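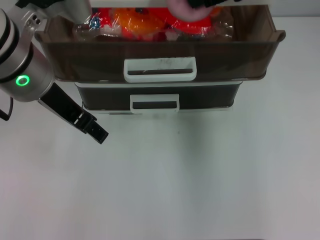 Reading time: 5 min | Section 4 of 7

Figure 3. The drawer station during the open day. One arm, with its two-fingered gripper, is at the left over the white tabletop. The storage unit holds wrapped goods in its upper drawer, and part of a second gripper shows at the top, with what appears to be a pink item in it.

4. The open day at Perska

4.1 Setting and visitors

The field part of this study took place on 2/6/22, when the Himix lab opened its doors to the town of Perska for a single Sunday. We had asked for a quiet corner. What we got was the front bench, right inside the main entrance, and we are very glad of it! Everyone who came in had to walk past the drawer station (Figure 3) before they reached the coats, the coffee or the talks, and a good many of them went no further for quite a while.

Visitors were free to come and go. We did not book slots or hand out tickets, and we did not ask people to stay for a full run. Those who wanted to take part in the study told one of us at the bench and were given a short form, which they filled in standing up, before and after watching. We collected 26 pairs of forms that we could use. This is a small sample and a self-chosen one, and the results in Section 5 should be read with that in mind. What the forms lack in number they make up for in length. People wrote in the margins, drew arrows, and in a few cases turned the page over and kept going.

4.2 The task

The task was picked to be dull on purpose (our first reviewers will remember the argument over this). We wanted something every visitor had done at home that week: sorting small things in a drawer. The station used a plain two-tier unit with white handles, set on a white tabletop with a lot of clear space in front of it, so that people on all sides could follow the work without anyone having to point.

The goods were soft, shiny and wrapped in clear plastic. Anyone who has worked with wrapped goods knows how badly they behave. The film crinkles and catches the light, and two packages lying against each other can look like one. A rigid block would have made a smoother show, and we had a set of blocks ready under the bench in case things went badly. They stayed there all day.

Each run started from a spoken request by the person at the bench, entered into the Tuteteo planner by the operator. Requests were kept to one item at a time. The planner then proposed a grasp, and the operator could accept it or ask for another. We left this step in plain view, with the operator reading the choice out loud, and it turned out to be one of the best decisions we made. Visitors began to argue with the planner. They would call out that it should come in from the other side, or go lower, and when their own guess matched the next proposal there was cheering.

4.3 How the demonstration was run

The operator for most of the day was Guadalupe Tapia, who also wrote the safety notes. The notes called for a taped line on the floor, a second person with a hand near the stop button, and a full pause whenever a child stepped over the line. The pauses were frequent. At first we treated them as lost time, but by mid-morning we had started using them for questions, and the talk that happened in those gaps is the main source for our coding of visitor comments.

We completed 12 full runs, where a full run means that every request in the list was tried at least once. Failed grasps were not hidden or cut short. If an item slipped, the operator said so, and the run went on from there. Our earlier work at the Tabrizi workshop had used a polished routine with no misses at all, and visitors there watched politely and moved along. At Perska they leaned in when something went wrong. They wanted to know what the arm would try next, and they wanted to guess. A retired upholsterer gave us a wonderful five minutes on how to pick up slippery fabric with two fingers, and we have changed our approach angle for thin film because of it.

Sound mattered more than we had planned for. The hall was loud, and the operator's voice did not carry past the second row. Several forms mention this. For the repeat session in May we used a small clip-on microphone and a speaker under the bench, and people farther back started joining in as well.

4.4 What visitors asked

The comments fell into groups quite easily. The largest group was about touch: how hard the gripper squeezes, whether it can feel the wrapping, what it would do with an egg or a peach. The next was about the light on the arm. Visitors wanted the colour to mean something, and many had settled on a meaning before anyone could tell them. Green was taken as "happy", "thinking", "safe" or "listening", depending on who was asked. We had no sign explaining it, and we now think that was a mistake worth reporting. A light that everyone can see and each person reads differently is a poor guide to behaviour around a machine.

A smaller group of comments concerned the second arm. People asked if the two "knew about each other", and whether one was in charge. Children asked this more than adults did, and in better words. One of them wanted to know if the arms took turns because they were told to or because they were being nice, and we have spent a fair bit of lab time on that question since.

Very few comments were about jobs. We had prepared a handout on the subject, printed 1,000 copies, and brought nearly all of them home again.

4.5 Limits of the setting

An open day is a cheerful place, and cheerful people give generous answers. The visitors had chosen to spend a Sunday in a robotics lab, so their starting interest was high. We also had no way to keep early visitors from talking to later ones, and they clearly did: by the afternoon, some people arrived already knowing which package was the hard one. The order of arrival is therefore included in the analysis in Section 5.2. The full text of both forms is given in Appendix B, along with the operator's script.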